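Why is a pillow soft?

Put your head on a pillow. It goes down slowly, and when you get up, the pillow grows again. Why does this happen?

It is mostly air

Inside a pillow there are very many thin fibres, or feathers, or pieces of foam. Between them there are small spaces, and the spaces are full of air. When you press, the air goes out through the cloth. When you stop, the fibres push back like little springs - and the air comes in again.

Soft and hard

A hard chair touches only a small part of you, so this part gets tired. A cushion changes its shape and touches a bigger part. Your weight is shared.

Refilwe Khumalo, who sews cushions in Buthelezi Street, fills 24 of them in one morning. She told us that too much filling makes a cushion hard, because the fibres have no place to move.

Try it at home

1. Stand a flat cushion on its edge, on a chair.

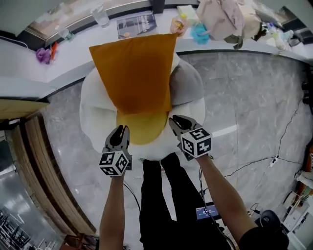 2. Press the middle with your hand and count to three.
3. Take your hand away and look. Does the shape come back fast or slowly?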